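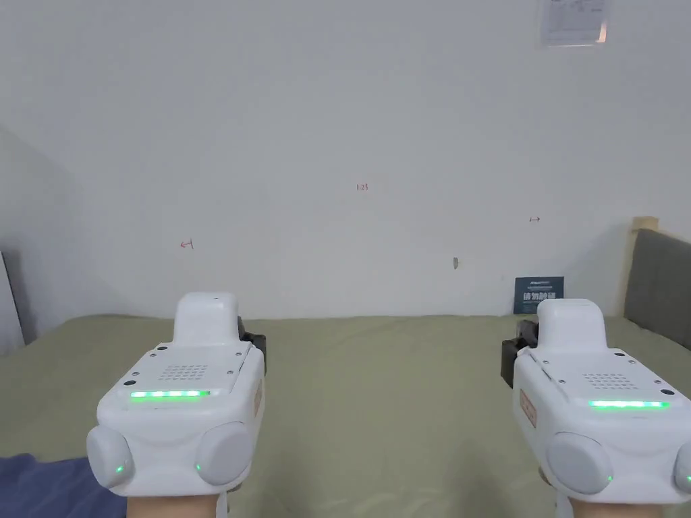
Bornemside Laundry and Linen Words

A word list with regional notes, version 6

Contents

This folder holds a list of household words for bedding, washing and linen storage, collected from letters, shop ledgers and recorded talks in the Bornemside area. Each word comes with a meaning, at least one quoted use, and a note on where it was heard or written. The list has 742 entries. It was put together by Valentina Arancibia and is meant for people who work on dialect, local history or dictionaries.

Files

entries.csv: the main list, one row per word
quotes.csv: the quoted uses, linked to entries by entry_id
sources.txt: short titles for every ledger, letter bundle and recording
places.csv: place names with the spelling used in this list
changes.txt: what changed between versions

All files are UTF-8 with Unix line endings. The CSV files use commas, and any field that contains a comma is in double quotes. The first row is always the header.

Columns in entries.csv

entry_id: a number, never reused, even when an entry is deleted
headword: the most common spelling in the sources
variants: other spellings, separated by semicolons
pos: noun, verb, adjective or phrase
meaning: a short definition in present-day English
place: a code from places.csv
period: early, middle or late (see below)
sure: yes, no or part

The period column is coarse on purpose. Many of the letters have no year on them, and guessing from the handwriting caused more trouble than it was worth in versions 1 and 2. "Early" means the word appears only in the ledgers. "Late" means it appears only in the recordings. Everything else is "middle."

Where the words came from

The largest source is the Benítez ledgers, kept by a family that sold sheets, ticking and blankets from a shop on the square. Next are the Bullen letters, which are mostly about family matters but mention washing day often. The recordings come third. Speakers were asked to talk through a week of housework and were not prompted with words from the list.

In all, the quotes file has 2,000 rows. Quotes were cut to one sentence where possible. Spelling in the quotes is as found, including the ledger habit of doubling the final consonant (bedd, pegg, tubb).

Spelling of headwords

Where two spellings were equally common, the shorter one is the headword. Verbs are listed without "to." Phrases are filed under their first noun, so "turn the bolster" is under bolster.

Known problems

Entries 10 and 411 may be the same word. They are kept apart until someone can check the second ledger, which was away for rebinding when version 5 was made and has not been checked since.

The place code BU covers both the village and the farm of the same name. The letters do not say which is meant.

Color words are thin. The ledgers use stock numbers for dyed cloth, so most of the color terms come from only three speakers.

Several definitions of knots and folds need drawings. There are none in this version.

Loading

The files open in any spreadsheet program. If accented letters look wrong, set the import encoding to UTF-8 by hand. They also load into Funulus with the default settings, except that the variants column has to be set to "list."

Corrections

Send corrections by entry_id, with the source if you have one. Please do not send a whole edited copy of the CSV, as row order changes between programs and the comparison takes hours. The next round of fixes will be made in December.

Use

Free to use and change, including in printed work. Please give the list's name and version number. Names of speakers have been removed from the quotes and should not be added back.

Last updated Oct 17, 2018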